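Projekttagebuch Nollport, Arbeitsgruppe Bewegungsplanung
Eintrag vom 22.6.24
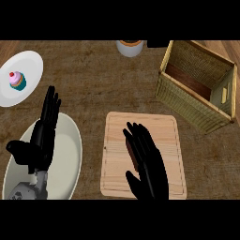 Simulationsansicht der Küchenszene: linke Hand über der weißen Schale, rechte Hand am Schneidebrett.

Die Umstellung der Küchenszene auf den neuen Planer aus Zarkdale wurde heute fortgesetzt. Am Vormittag liefen 60 Durchgänge mit unveränderter Startpose und wechselndem Startwert des Zufallsgenerators. In 31 Fällen lieferte der Planer innerhalb des Zeitlimits eine gültige Bahn für beide Arme. Die übrigen Durchgänge wurden mit Zeitüberschreitung beendet und sind im Protokoll gesondert vermerkt.

Die Auswertung zeigt eine Häufung der Abbrüche bei Zielposen im Innern des Korbes. Das Kollisionsmodell behandelt den Korb bislang als geschlossenen Quader, sodass jede Bahn in die Öffnung verworfen wird. Es wurde beschlossen, die Wände einzeln zu modellieren und den Griffausschnitt vorerst zu vernachlässigen. Der Cupcake auf dem Teller bleibt als Greifobjekt gesperrt, bis die Kontaktparameter für weiche Körper vorliegen.

Für das schmale dunkle Objekt auf dem Brett meldet die Wahrnehmung weiterhin wechselnde Orientierungen, sobald die Finger es teilweise verdecken. Als Übergangslösung hält der Regler die letzte sichere Schätzung für 8 Zeitschritte und fordert danach eine neue an. Das Verfahren ist im Zweig Negash hinterlegt.

Am Nachmittag Abgleich der Gelenkgrenzen mit den Vorgaben von Bumeck. Zwei Werte am linken Handgelenk wichen ab und wurden korrigiert. Die Rechenzeit je Planungsanfrage liegt nun bei etwa 2 Sekunden, gemessen ohne Visualisierung.

Offen: Wiederholung der Testreihe mit geändertem Korbmodell, Anpassung der Protokollausgabe, Rückmeldung an Zarkdale zum Zeitlimit. Der Stand für die Abnahme im November bleibt unverändert.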